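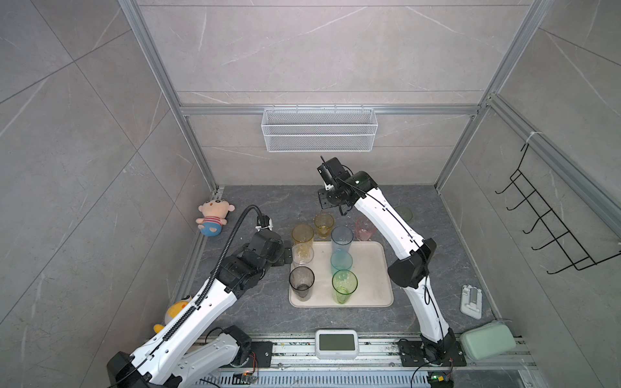
## 4. Where the cups end up

The previous section dealt with how long things sit out. I want to turn now to where they sit, because the longer I spent with our notes the more I came to think the tray was doing most of the work. We had gone in expecting to write about cupboards. We came out with 1467 logged placements – a placement being any time a person set a cup down and let go of it – and the cupboards hardly get a mention.

A quick reminder of the setup. Three shared kitchens took part: Gudero and Plarness, both on office floors, and Prolmont, a student house with one long counter and far too many people for it. Each kitchen got the same starter kit of translucent plastic cups in mixed colors and one tray with a low rim. People were told that the cups were for anybody and that used ones should go on the tray. That was the whole instruction. We left out any sign or label, and we asked the people who normally tidied to keep to their usual habits.

### 4.1 The tray as a target

I'll start with the plainest finding. People aim for the tray, and they are pretty casual about hitting it. A cup counted as "on" if its whole base was inside the rim, "edge" if it was touching or straddling the rim, and "off" if it stood on the counter. In all three kitchens the off cups bunched up close to the tray. Hardly any were left out in the open part of the counter, even at Prolmont, where the open part was right there by the door and the tray took a few extra steps to reach.

What surprised me was how often a cup went down beside the tray while there was still room on it. Figure 2 has this pattern in a nice compact form: the left side and the middle of the beige tray have filled up, the right side is bare, and the pink cup is standing off the tray and behind it anyway. I must have seen versions of this dozens of times in the logs before I stopped treating it as sloppiness. If you ask people about it (and we did, in the short chats at the end), they say the cup is "with the others." Being with the others seems to count as being on the tray.

So I would like to suggest a slightly different way to think about a tray. We usually talk about it as a container with a very shallow wall. In these kitchens it worked more like a meeting point, with an area of influence that spilled over the rim by a cup or two in every direction. The rim told people where the middle was. It was much less good at telling them where to stop.

### 4.2 Columns, clumps and stragglers

We had planned to code each tray as either "tidy" or "messy," and that lasted one afternoon. Two of us coded the same batch and came back with totally different answers, and when we sat down to compare we found that we were arguing about columns. My coauthor would see a row of cups that wandered a little and call it messy. I would see the same row and call it a row.

We ended up with three labels instead:

- **Column:** three or more cups in a rough line, with wobble allowed.
- **Clump:** three or more cups close together with no line to them.
- **Straggler:** any cup standing apart from both.

Once we had those, agreement got a lot better and coding got a lot more pleasant. It also let us say something about order. Columns tended to start along a side of the tray, usually whichever side was easier to reach, and a second one would then form next to the first. The arrangement in Figure 2 would be coded as two columns with extras at the back, and the smoky gray cup at the bottom-left corner of the tray would be noted as a corner placement, a category I'm fond of and that we used less than I'd hoped.

Clumps were mostly a Prolmont thing. I suspect this has to do with people carrying several cups back at once, with their fingers hooked inside (we have a lot of notes that just say "fingers"). When you let go of cups held that way they land as a clump, and it takes some extra effort to spread them out. I can't prove this from the logs. We recorded where cups went and gave up early on recording how they were held.

### 4.3 Color, and the trouble with yellow

We picked mixed colors so that we could follow cups around the room without marking them. For that they did fine, with one big exception that I should own up to. The sets had an amber-yellow and a pale yellow, and the sets had two greens that were just as bad. On a sunny counter you can tell them apart easily. Under the cabinet lights at Plarness, with translucent plastic and a bit of drink left inside, I was guessing. We threw out 25 placements where two coders disagreed on the color and neither would budge. I'd use solid cups next time, or at least drop the near-twins.

Color did also matter to the people using the cups, in a way we hadn't asked for. By the second week there were favorites. At Gudero the blue ones disappeared into desk drawers. The clear ones stayed on the tray longest in every kitchen, and they got the most comments about being dirty, too. I think the two go together. A clear cup shows whatever is left in it, and you can see the same thing happening in Figure 2, where the residue in the colorless cup is easy to pick out. A dark smoky cup can be every bit as dirty and look fine from across the room. Several people told us they would rinse and reuse a dark cup from the tray and would never do that with a clear one.

This has a boring practical side that I'd hate to see lost. If you want used cups to get washed, buy cups that show it. If you want people to hang on to one cup all day, buy dark ones.

### 4.4 The wall nobody reached for

The second half of the study added storage above the counter: a wire mesh basket and a rack of hooks, fixed within arm's reach of the tray. Our hope was that clean cups would go up there and leave the counter free. I had a whole paragraph drafted about vertical space – it was a good paragraph, and I have deleted it.

The baskets stayed close to empty. At Gudero ours held a sponge for most of November and after that a lone packet of crackers. A long, shallow basket is a fair enough home for cups as far as size goes, but a tumbler placed in one has to be lifted over the front, and people with a full tray in front of them didn't bother. The hooks had a simpler problem. Our cups had no handles. I bought the racks, so that one's on me. They collected dish towels and, at Prolmont, a very large number of keys.

What I take from this is that nearness alone didn't pull cups off the counter. The storage was close and it was open, and it still lost out to a flat surface with other cups already on it. In our closing chats one person described the basket as "for something else," and when I asked what, they had no idea. We had a tray that explained itself and a basket that didn't.

### 4.5 What we'd change

The tray was too good at its job to be a neutral part of the kit. We only used the one shape, rectangular with rounded corners, so I can't say whether a round tray would have given us columns at all. My guess is that it would give more clumps, and the small trial we ran at Cha, the café downstairs from Plarness, leans that way. Cha gave us 100 placements on a round tray before the lunch rush swallowed our cups, and I don't want to lean on them too hard. They're kept out of the 1467 and out of every table in this paper.

I'd also log removals with the same care as placements. We know how the trays filled. We know much less about the order in which they emptied, and whether the stragglers went first or got left behind for the next person. Section 5 takes up the few emptying sequences we do have.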